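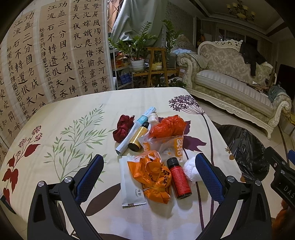 Kirsty Henare wrote to ask whether the Derdale open house is worth the drive if you don't read a word of Chinese, and her feeling was that an afternoon of calligraphy would be over her head. I don't read it either, Kirsty, and I stayed until they started stacking chairs!

So, Derdale. It's the old feed store out past the Dunstan turnoff, and for the last couple of years it's been a calligraphy school with a front room, a back room and a kitchen you have to walk sideways through. They open the place up once every winter and let people wander. I got there a little after one and parked on the grass like everybody else (bring boots).

I went straight for the scrolls. Four of them hang along one wall, black characters on beige paper, and I must have stood there through two cups of tea. Ming-te Yip came over and read a couple out loud for me, which I loved, because you could hear the beat of the lines. Two of the scrolls carry the same poem, the one about the Eight Formations by Du Fu, and I kept going back and forth between them looking at the same characters. The poem on the right-hand one is about a candle behind a mica screen and the lady in the moon who is sorry she stole the elixir. It's signed by a writer who was nine years old. Nine! I couldn't keep a crayon inside a coloring book at nine.

The table near the wall has a cream cloth with big botanical designs on it, leafy stems and a round purple flower head, and I want one for my porch. It had collected the usual stuff by then, little black-capped bottles and plastic bags and a tube of something and a dark red scrunchie.

In the back room you could try a brush yourself. Warrick Lowther ran that part, and he gives you one stroke to practice, just one, over and over on old newspaper. I did maybe 30 of them. Mine looked like bent nails. He said to slow down at the end and lift, and I got two decent ones after that and quit while I was ahead.

Parking is free, tea is free, and brushes are for sale by the door, along with Kerska ink, which I bought and have already gotten on a sleeve. The restroom is out back across the yard. Classes start up again in February and there's a sign-up sheet in the kitchen. I put my name down for beginners, so Kirsty, if you want a ride, there's room in the truck.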